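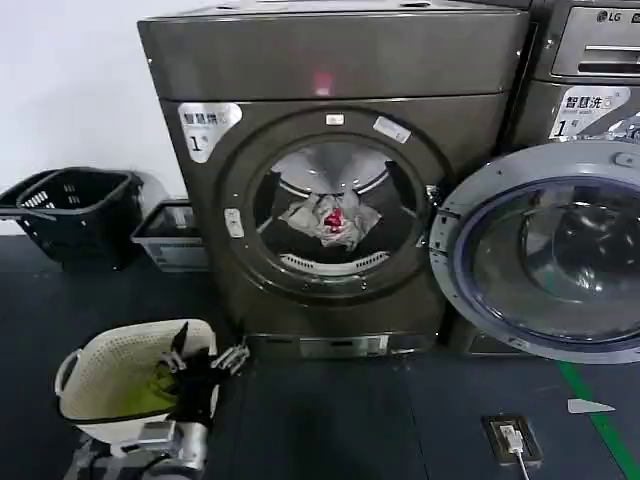 Dalenbridge is out of early access and yes, I'm still shaking a bit

Eltberg, 05/07/2018

Hi everyone, Nisreen Khalaf here. I run Brelen, the studio behind Dalenbridge, and I'm supposed to write these in the third person but I've tried and it sounds ridiculous, so you're getting me instead.

The full version of Dalenbridge is out now on PC. If you've been playing since the early builds, your save carries over and you don't have to pay again. Just let the game update and load in as usual.

For anyone new: it's a trading and river-navigation game for one to four players. You start with a leaky barge, a small loan and a map that's mostly blank, and you work your way upstream town by town. You can haul grain, you can haul gossip (it sells better than you'd think!), or you can ignore the economy completely and fish. A surprising number of our testers only fish. I love them.

So what's new since the April build? The big one is the Sandhu, the whole upper stretch of the river that used to end in a fog bank and a rude sign. It has its own towns, its own weather and a lock system that took me far too long to get right. There's also split-screen for 2 players, which people have been asking for since the first week, and online co-op for up to 4. The old tutorial is gone. In its place there's a short first voyage with your aunt, who has opinions about how you steer.

We fixed 266 bugs on the way to this release, including the one where geese could board your barge and never leave. I know some of you were fond of that. There's a toggle in the options menu called Geese, and I'll say no more.

I also want to thank the 3086 people who bought the game while it was half finished and told us what was wrong with it, mostly politely. The harbor auctions came straight out of a long argument on our forum, and they're now my favorite thing in the whole game.

Next up is controller remapping, then a free update with winter on the river (ice, sledges, terrible visibility). I don't have a date for that one and I'm not going to guess at one here.

Press folks: review keys are ready, for streamers and small sites too. Write to me through the contact form on the Brelen site, tell me where you publish and I'll send one over. I answer those messages myself, so give me a day or so. Screenshots, the logo and the new trailer are on our press page.

Nisreen Khalaf
Brelen, Eltberg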